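Home | Projects | Reports | Contact

Matham Study Room: Progress Report to the Dafis Fund
Monday, May 11, 2026

Work on the study room continued through April and is on schedule. The carpet stays as it was. The tables are in place, and the lighting is the main item left from the second stage of the grant.

We settled on white desk lamps with an oval base and a slim upright stem. The head angles down low, so the light falls on the work surface and stays out of the eyes of whoever is sitting opposite. Dagim Chala placed the order for 12 lamps with Malov, and six have been delivered.
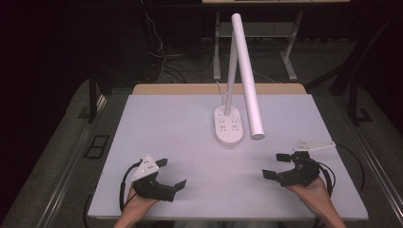
The remaining lamps are due in three weeks. Cords will run to the back of each table, and Iestyn Pumphrey has asked for clips to keep them off the floor. That cost was not in the original budget. It comes to $87 and can be met from the furniture line.

We still need a decision from the Fund on evening opening hours. Carys Llewellyn will send the staffing figures separately.

Theophilus Alhassan
Project lead

Contact Mavedance | © 2026 Mavedance | Back to top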